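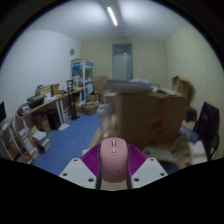

Home | Ask | Topics | Grippers and hand tools | Sign in

Last updated: 29 May 2026

Hand-held gripper drops smooth objects, only after a long session

I take care of one hand-held gripper with soft ribbed pads, the two-finger type from Sornik. In the morning it holds everything. After many grasps, smooth things with a round shell, like a computer mouse, begin to turn between the pads when I lift. Boxes and rough things are still fine. I cleaned the pads with a dry cloth and it was better for 2 grasps, then the same again. The screws of the finger plates look tight to me. Do I need new pads already? They are from October.

Glória Coelho

Farlow
Pads get greasy from hands, just wipe them.

Amaral
A dry cloth moves the dust from one rib to the next one. Take a soft brush, warm water and one drop of dish soap, and brush along the grooves. Rinse, and let the pads dry in the air before you mount them. I do not use alcohol on mine — it made an old pair hard.

Then check the screws with the key. A screw can look tight and still let the plate move a little under load. Loosen all the screws of one plate, close the fingers on a flat block, and tighten them a little each, in turns. Do the same on the other side. If the two pads do not meet the object at the same height, a round shell will turn.

I write down my grasps, and on my last pair the slipping came back at 456 after washing. The pair before that gave me only 112, but it had a small tear near the base that I did not see. Bend each rib with your finger and look there first.

Garnano
Same problem with mine, it was the screws. I did not wash anything.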